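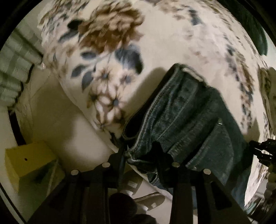 1/ Reading thread, June

Finished The Salt Ledger by Dorin Avram last night. 307 pages, four evenings, one of them far too late. Going to get this down quick before I forget it all.

2/
It's a memoir. Sort of. Half his own childhood in a river town called Prikia, half his grandmother's notebooks, which he found in a flour tin after the funeral. She kept them through the war and for a couple of years after.

3/
The notebooks are the best bit by miles. Very plain. What was in the shop, who had left the street, what the bread cost. Then one line about her brother not coming home, and the next day it's back to bread.

Had to put it down there. Made tea. Didn't drink it.

4/
Page 77 if anyone has the paperback. The bit with the coat.

5/
His own chapters I was less sure of. He's a good writer but he does go on about the train journeys. Three seperate train journeys. Could have lost one.

6/
Though the third one, with his mother asleep and him reading the notebooks by the corridor light, ok yes, keep that one.

7/
Someone asked is it grim. Parts are. It isn't all grim. There's a goose in it. The grandmother is properly funny when she's cross, and she is cross a lot, mostly with her sister in law.

8/
Translation is by Asanka Debnath and reads really well. She's left some of the local words in and there's a short list at the back. I found the list on the last day. Would of been handy sooner.

9/
Edition stuff for those who care: mine is the Furnness paperback. Small type. The hardback has the photographs of the notebook pages, the paperback has two of them and pretty murky. If your library has the hardback get that.

10/
Mine didn't. Waited five weeks on the reservation list then gave up and bought it.

11/
Compared with the Babalola diary I posted about in spring: that one is shorter, angrier, written by a girl of fifteen who has no idea how it ends. Avram's grandmother was a grown woman with two kids and she's watching her words the whole time. You feel the gaps.

Both worth it. I'd read Babalola first.

12/
Things I wanted more of. What happened to the house. What happened to the sister in law!! She's on nearly every page and then from the second winter she's just not mentioned. He says in the afterword he asked everyone still alive and got a different answer each time.

13/
Afterword is 11 pages and I nearly skipped it. Don't skip it. He explains what he cut from the notebooks and why, and one of the cuts I think he got wrong, but at least he tells you.

14/
Would I give it to a teenager? An older one, yes. My niece is 14 and I'd wait a year. There's a chapter about the hospital that is hard going and it comes with no warning.

15/
Four stars out of five. Lost one for trains.

16/
Edit to no. 9, been told there's also a large print one from Fimik, 2 volumes. Haven't seen it, can't say if the photos are in.

17/
For book group people: we're doing this Monday, half seven, usual place. Read up to the end of part two at least. If you've not got that far come anyway but we will be talking about the coat.

18/
Next up for me is either the letters one everybody lent me at once or something with no war in it at all. Leaning towards no war. Suggestions please, nothing over 400 pages, and no trains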